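How to Work Out the Unit Size You Need Before You Book

Most renters pick a storage unit by guessing from the number of rooms they are clearing. The method below uses volume instead and takes one evening for a three-bedroom house. You need a tape measure, a notepad and a calculator.

Step 1. List everything going into storage. Group small items by box. At Luvine Storage the standard box is 3 cubic feet, and the figures on this page assume that size.

Step 2. Measure furniture that can't be taken apart. Multiply length by width by height in feet. Measure at the widest point, including handles and feet. For beds and tables that come apart, measure the pieces as they will be stacked.

Step 3. Add the volumes. Worked case: boxes come to 300 cubic feet and furniture to 465, for a total of 765.

Step 4. Add an allowance for air gaps and an aisle. Items never pack tight, and you will want to reach the back wall. In the worked case the allowance is 178 cubic feet, giving a final figure of 943.

Step 5. Divide by the usable stacking height. Units in the Kiron building have an 8-foot ceiling, but boxes should stop at 6 feet. 943 divided by 6 is just over 157 square feet of floor. Round up to the next unit on the size list, in this case 10 by 20. 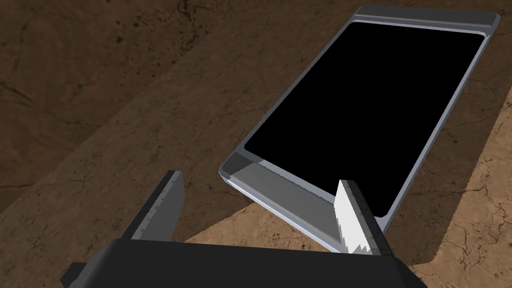 Consuelo Toledo writes that the stacking height in Step 5 was too generous for her load. Most of her boxes held books, the bottom row began to crush at four high, and she had to move up one unit size after the first month. She suggests working with 4 feet for anything heavy.

For mixed loads, split the list. Run Step 5 once for heavy boxes at 4 feet and once for the rest at 6 feet, then add the two floor areas.

Step 6. Check the door. Units in the Aseck building have roll-up doors that are narrower than the unit itself. Compare the door width on the size list with your largest single item.

Step 7. Reserve. Sizes above 10 by 15 run short in December. A reservation can be changed to another size without charge until the lease is signed.

Page maintained by Mahfuz Gunawardena. Last updated September 23, 2026.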